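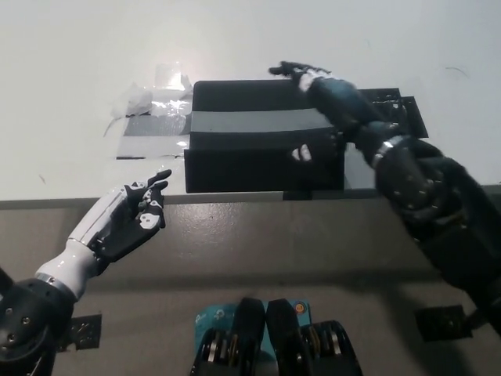
White table, black box, gray band. Box night has officially started, everybody!

1/ So I've been promising myself since December that I'd deal with the keepsake boxes, and tonight I made tea, put on the long Brudell record (both sides, I got up and flipped it) and started. There are 16 of them in the hall closet. Sixteen! I live in a two-room apartment, friends.

2/ I do love a good plain box, though. Black goes with everything, the shoebox size fits on nearly any shelf, and a band across the middle makes even a pile of old receipts feel a little like a present.

3/ My one rule, which I stole from a Stadilent leaflet years ago and have bent many times, is that a box gets the whole table to itself. If I put two side by side I start moving things from one to the other and then it's midnight and I've sorted nothing.

4/ First one I went through was letters and postcards. I kept 61, which I know is a lot, but some of them are from the summer I worked at the Prudlow bakery and they still make me laugh out loud. The rest went in the paper recycling after one last read (okay, two reads).

5/ Second was cords. I have no idea what most of them ever plugged into. Three stayed, and I wrote a little tag for each one so that next year's me doesn't have to stand there guessing again.

6/ Someone asked about the table. It's just a plain white top, a bit scuffed by now, and I wouldn't trade it. Everything shows up against it, so the stray paper clips and tiny screws don't get away from me like they did on the old dark one.

7/ Third box was the recipe clippings, and oh, I got lost in there for a good long while. Found the Juhász plum cake I'd been missing for years, folded up inside a page on how to descale a kettle! Making it this weekend if I can find decent plums.

8/ Stopping for the night with my tea gone cold. I'd like to get through 5 more tomorrow after supper. If you have a system for birthday cards, please tell me, I've got a whole box of those coming up and I'm already feeling soft about it.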